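4.2 Equipment planning and cost

Most of the money question came up before any data did. Group had one year of funds, one room, and a wish list that was about twice the size of both. We report the planning here in some detail since the papers we looked to for help mostly skip it, and we lost time over it.

Starting point was a choice between one two-arm station and two single-arm ones. Single arms are cheaper to keep running and you can lose one without stopping work. But the task list from the Grallcombe site was furniture heavy (chairs, carts, a folding screen), and wide things with a grip point on each side do not suit one arm. We tried costing a single arm with a wider gripper. Quote came back higher than a second arm. So, one two-arm station.

Three suppliers were asked. Benavides quoted the arms and grippers together, with service. Flendolach quoted arms only. Nonance would lease but not sell, 17 months minimum, which ran past the end of our funding. We went with Benavides, mostly for the service terms. The price gap to Flendolach closed once grippers were added anyway, and seperate suppliers for arm and gripper would have meant two support desks blaming each other.

Items that were under-budgeted in the first plan:

Cables. The first plan had one line for them, no spares. Gripper cables need slack to follow the arm through its full reach, and slack catches on things. A replacement gripper cable with connector is $1,123 delivered, and lead time is long. Second plan has spares for both sides from day one. We would put this above any sensor upgrade.

Floor space. Room was picked by arm reach plus a safety margin. Wrong measure. A chair on casters needs room to roll, and to be brought back round by hand between trials. Desks along the wall take up part of what looks free on a floor plan. Next plan adds the travel path of the largest object to the reach.

Operator time. Largest single line by the end, and it was not in the first plan at all. We had assumed existing staff. Two-arm work is tiring and sessions over an hour gave poor data, so more people were needed than stations. Budget for people first, then see how many arms are left over.

Objects. Bought new for the first round, which was a waste. Office furniture from surplus is fine, and the wear is useful for training. We now set aside almost nothing for this line.

Service. 4 visits a year are included in the Benavides terms. Extra visits are charged at $4,000 each, travel in. Worth asking before signing whether a visit for two arms on one base counts as one or two. Ours counts as one, but only after some back and forth.

Why chairs got so much weight in the plan. A chair on casters is cheap, found in every room, and forces most of the hardware decisions at once: grip width, how high the arms have to work, how much side load the wrist takes when one caster drags. It also gives more than one sensible place to hold. Armrests are narrow and firm, and set the two grippers apart. The top of the backrest is thicker and softer, so opening width matters more there. A gripper picked for one only would have been the cheaper one to buy. We priced both openings and took the larger, at the cost of some finger stiffness. Whether that trade holds for carts we can't say yet, cart trials start in October.

Padding wear on the fingers was not planned for either. Small cost but it stops work when none are in the drawer. Orders now go out on a Tuesday with the lab supplies, no separate approval needed.

The two holds used for sizing are given in Figure 7. 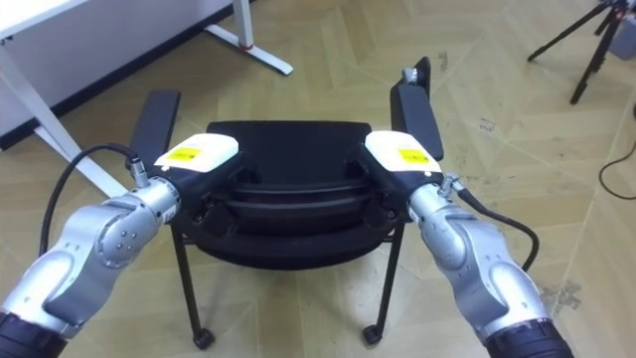
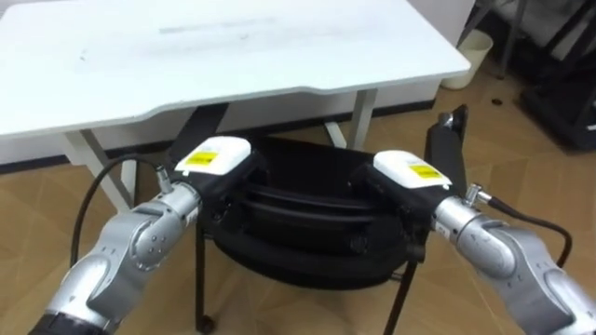 Figure 7. Two-arm holds on a black chair with casters. First image: one gripper on each armrest. Second image: both grippers on the top edge of the backrest.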